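# Review: the Lis hand-held gripper, after a month on the packing bench

We pack and repair travel goods, mostly wash bags and small cases, in a unit behind the Arum warehouse. There are 13 of us. This June the firm started teaching an arm to handle soft items, and the arm learns from recordings of people doing the job with a Lis gripper in one hand. I have used the gripper nearly every shift since it came, so this review is from the bench end. Trevel, who supplied the arm, can speak for their own side of it.

## What you get

The Lis comes as a grip, a black plate with the tags already on it, two fingers on an orange ribbed mount, a camera and a charging lead. Ours cost 560 pounds before tax. It took a morning to set up, most of it spent on the Clirnura software, which wants the camera checked against a printed sheet before it will save anything. The instructions for that step are poor. Ksawery Michalski from our repairs side worked it out and wrote a page of notes that we now keep in the drawer with the charger.

## In use

You squeeze the grip and the fingers close. There is no power in the squeeze, so your hand does all the work. On boxes and tubes it is easy after an hour or so. Soft things are harder. A zipped pouch folds away from the fingers if you come at it from the side, and the lining catches if you go in too deep. Handles are the best place to start. They stand up by themselves and give you something narrow to close on.

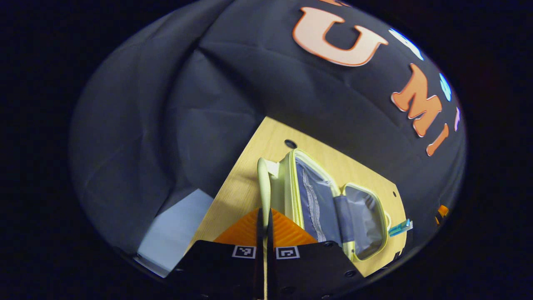

*Going for the looped handle with the pouch open on the board.*

The fingers are narrow, and that suits handles and piping well. They are less good on zip pulls. I can get hold of a pull if the tab is sticking out over the edge of the board, but if it lies flat against the case I usually give up and turn the case round. The rubber on the tips had started to shine by the third week. Spare tips are sold in pairs and go on with one screw.

Weight is the main complaint. It doesn't feel like much when you pick it up, but we were asked for 43 recordings a shift at first and two people had sore wrists within days. We asked for the number to come down and it was set at 22, with a swap at the halfway point. That has been fine.

## What it has changed

The work is slower on recording days and the targets on the packing side did not move for the first fortnight, which caused some bad feeling. They have been adjusted now. Recording is also more careful work than packing. You do the same lift again and again, you can't rush, and you can't chat much. Some people like it as a break from the line. Two have asked not to do it and that was accepted.

The other change is that people now talk about how they do things. Ksawery opens a case with the handle towards him and I have always had it facing away. We had never compared before, and the recordings made us pick one way for each type of case.

As for jobs, we were told in writing that the arm is meant for the first sort of returned bags and that repairs stay with us. I would advise anyone in the same position to get that on paper before the first recording, along with who can watch the footage. Ours picks up voices as well, and we had to ask for the sound to be turned off.

## Good points

- Simple to hold and quick to learn on firm items
- Good on handles and edging
- Spare tips easy to fit

## Bad points

- Tiring over a full shift
- Camera check badly explained
- Struggles with flat zip pulls
- Lead too short for our bench

I would buy it again at the price, with a second set of tips and a longer lead ordered at the same time. Left-handers should try one first - the squeeze is fine but the charging socket sits right under the thumb.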